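Bag keeps slipping down in a round steel trash can
Home & Household > Cleaning and Trash

zarmeena_m
Posted 31 Jul 2021
I have a small round stainless steel trash can with no inner bucket. I line it with clear bags that are wider than the can, so there is a lot of extra plastic around the rim. After a few days of scraps the bag slides in and I end up washing the can. I also prep vegetables in the living room while the TV is on, so the can comes with me and stands on the wood floor next to the gray rug. Looking for a way to keep the bag up that doesn't involve buying a new can. 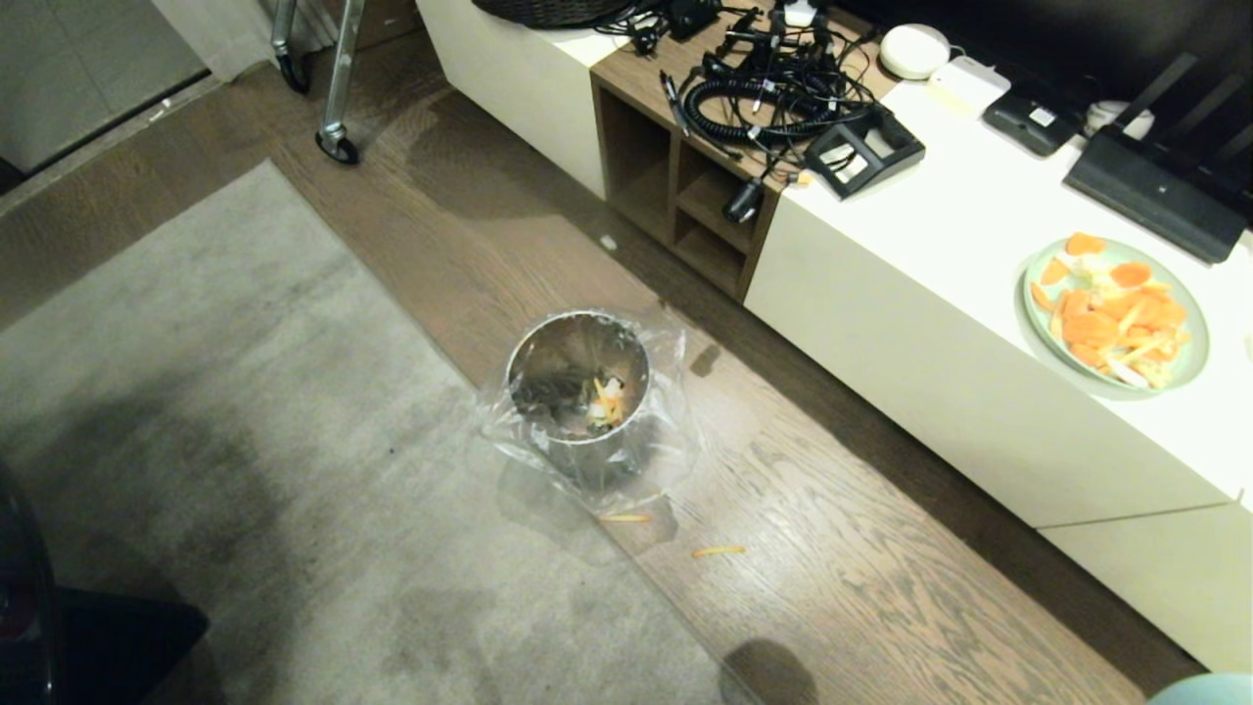
What size bag should I use for a small round can?
Measure around the outside of the rim, divide by 2, and buy a bag with a flat width slightly larger than that. Anything much wider leaves you with folds hanging down the sides.

zarmeena_m
The answer is copied from the sticky at the top of this section. I did read it before posting. The trouble is that I have most of a box of the big ones left and would like to use them up.

TalhaD
Twist the extra into a tail on one side, tie a knot in it close to the rim, and tuck the knot under the fold. It takes five seconds and it holds. I have done it with every oversized bag I ever bought.

bokberg_zubaida
I did the knot for years and it tears thin bags. A wide rubber band around the outside, just under the rim, works better. Fold the bag over, put the band on, pull the slack down through it. When the bag is full you roll the band off and it goes on the next one.

TalhaD
It tears if you pull it too tight. Leave some give.

bokberg_zubaida
Thin clear bags tear either way. I have cleaned up after enough of them.

tahira.s
Agree with the band. My other suggestion is to leave the loose plastic outside the can and not stuff it down in. If you tuck it inside, the scraps sit on it and drag the rest down. It looks messy but mine stays put that way.

Different question, does anyone keep peelings in a can like this for more than a day? I take mine out every night in summer.

zarmeena_m
I don't keep them long. Carrot peelings mostly, and they dry up before they smell. What I do get is bits on the floor, the thin ones that stick to your fingers and then let go on the way to the can.

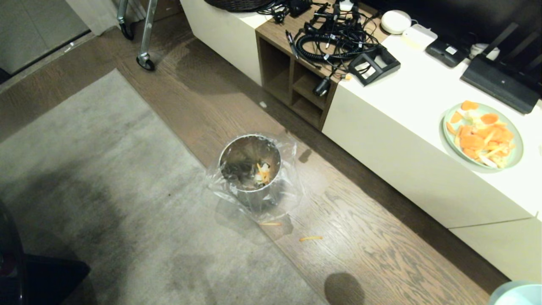

Two that missed, on the wood next to the can.

Adeel P
Put the can closer to where you peel, or peel straight into it. I hold the carrot over the opening and there is nothing to pick up afterward. If some does land on wood, get it before it dries. Dried carrot has to be scraped.

tahira.s
Peeling straight into the trash is how I lost a peeler. I use a bowl and empty the bowl.

Adeel P
Fair enough. A bowl is one more thing to wash, though.

zarmeena_m
Update. I tried the knot first and it held until I changed the bag, but the plastic had started to split next to it. The rubber band is on now. I had one left over from a bunch of asparagus and it is only just wide enough to go around.

I also thought about moving the can onto the rug so it wouldn't scrape the planks when I push it.
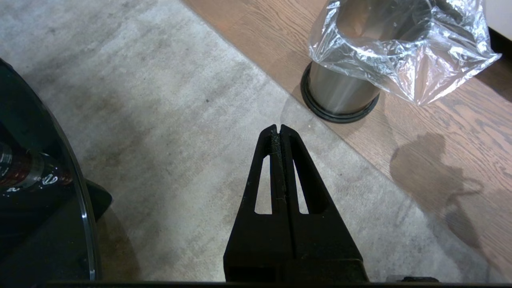

I decided against that. The rug already shows every dark speck and it picks up lint like nothing else in the apartment. Wood I can wipe. I would still like something thin under the can, maybe a cork mat cut to the same size.

bokberg_zubaida
Felt pads on the bottom would be cheaper. Check them now and then for grit, or they will do the scratching for you.

TalhaD
Cork gets stained if the bag leaks. I'd go with felt too. And leave some give in the knot next time.

zarmeena_m
Felt it is. I'll finish the box of big bags with the band and then measure the rim.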